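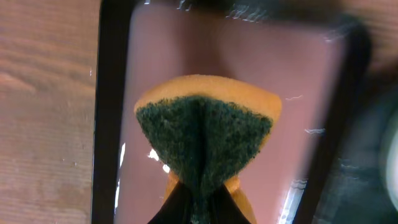
Green side, yellow side

Topic: Sit-stand bench desks for a small office — Trovex or Putis?

deskhunter_30
Need to order before December and going in circles. We're 13 people, one long room, windows down one side. Want back-to-back benches, height adjustable, some kind of screen between. Down to Trovex and Putis. Quote from Putis is 700 a seat w/ screens, Trovex comes in higher but the cable tray is included. Anyone lived with either one? Mostly worried about wobble at standing height.

mplewood
Putis here. Wobble is fine up to elbow height for me, I'm average. Our tallest guy complains, he runs his all the way up and the monitors shake when he types. Crossbar kit helps, it's extra, ask for it in the quote. Don't let them tell you its standard.

gridline
Don't do bench frames for sit-stand at all imo. Shared leg in the middle = you feel the other person's motor every time. Singles pushed together, done.

mplewood
Not how the Putis ones work. Each side has its own legs, they only share the beam at floor level. You're thinking of the old Nelov bench.

gridline
Ok maybe. Still felt it in the showroom.

deskhunter_30
Thanks both. What about cleaning? The tops on the Putis sample are that matte finish and I've already got a coffee ring on it that won't budge. Tried dish soap. Tried a melamine thing and now theres a shiny patch 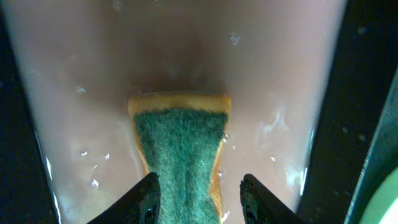

so I'm thinking gloss or semi gloss and live with the glare. The Trovex sample is more of a satin and feels tougher but it's a tiny square, hard to tell. Also screens — fabric or clear? Boss wants clear. Everybody who has to sit there wants fabric.

Triin Urbonaitė
I do fit-outs, mostly offices your size. Fabric, and go high enough to cover the monitor backs. Clear screens look great the day of the install, then people tape paper to them. On the tops, ask both for a full size sample. They'll do it, may charge a deposit. And stop scrubbing the matte, you can't un-shine it.

gridline
Agree on fabric. See, I can agree.

tallpaul_k
Has anyone used Petrauskas for install? They quoted us 2 days for a floor, seemed long. We were going to do it ourselves.

mplewood
Pay for the install. We did ours and the leveling alone ate the weekend. Beams have to line up or the trays don't clip in. Ended up with one tray hanging on zip ties, still is.

tallpaul_k
lol ok. Noted

deskhunter_30
Update. Got the Trovex rep on the phone this morning. Full size top coming, deposit refundable. He says power goes up through the middle of the bench, one feed per run, so no floor boxes needed. Putis wants a box every second desk which our landlord is going to hate. Leaning Trovex now even with the price. Only thing, lead time. He wouldn't commit to anything in writing and I really dont want to be on folding tables in January
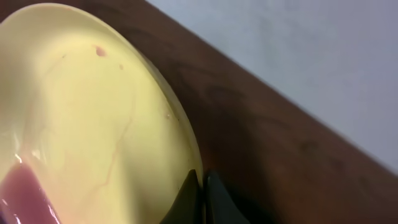
Triin Urbonaitė: get the lead time on the order itself or don't sign. An email from the rep isn't worth much if the factory slips. Ask if the frames and tops ship together too, I've had frames sitting in a hallway for weeks waiting on tops.

gridline
Singles from stock ship next week. Just saying.

deskhunter_30
I know you are. Boss won't go for it, he likes the long run look. Will ask about split shipping, and price the crossbar on the Putis anyway so I'm comparing the same thing. Will post when the sample shows up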